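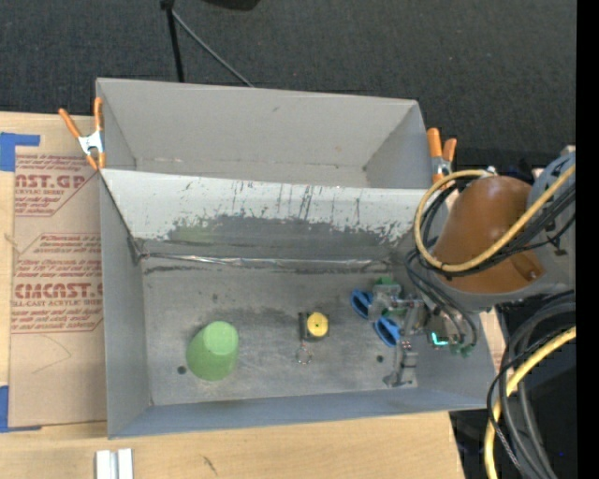

A divided metal bin with a worn center panel.

Arkberg council opens new term, changes order of business

By Bart Desmet
4 May 2023

The Arkberg town council held the first sitting of its new term in the Humphreys Building, swore in 14 members and adopted revised standing rules on a vote of 9 to 5. The rules take effect at the next regular sitting.

The main change concerns the order of business. Under the old rules, ordinances were taken up in the order in which the clerk received them. Under the new ones, any ordinance that carries a spending item goes first, followed by land use, then everything else. Members may move an item up the list by a two-thirds vote of those present.

A second change sets the time for public comment. Each speaker will have three minutes, and the comment period will close after 20 speakers unless the presiding member extends it. Written comments will be accepted until noon on the day of the sitting and entered into the record without being read aloud. The limit on written comments is 1000 words.

The council also renewed the lease on its records annex in Pranside for one year. The annex holds paper files from the former Stuvwood district, which was merged into Arkberg under a boundary agreement. According to the clerk's report, 707 boxes have been indexed so far. The report does not give a completion date for the remainder. Requests for Stuvwood property files should still be sent to the clerk in writing — the online form covers Arkberg records only.

Members rejected an amendment that would have required a roll call on every final vote. As adopted, the rules call for a roll call on ordinances and on the annual budget. Other matters can be decided by voice vote, although any two members may ask for names to be recorded.

A proposal to stream work sessions was referred to the rules panel. The panel is to report on equipment, staffing and storage of recordings by July. Regular sittings are already streamed and will continue to be.

Seats on the standing panels were assigned before adjournment. Land use and finance keep five members each. The roads and drainage panels were combined into a single seven-member panel, with authority to review contracts before they reach the full council. Members may serve on more than one panel but may chair only one.

The revised rules also cover absences. A member who misses three regular sittings in a row without notice loses panel assignments for the rest of the calendar year, but keeps the right to vote in the full council — a point added in response to questions from two returning members.

The full text of the rules is available at the clerk's counter and on the council's website. Corrections to the draft minutes may be filed with the clerk up to two business days before the next sitting.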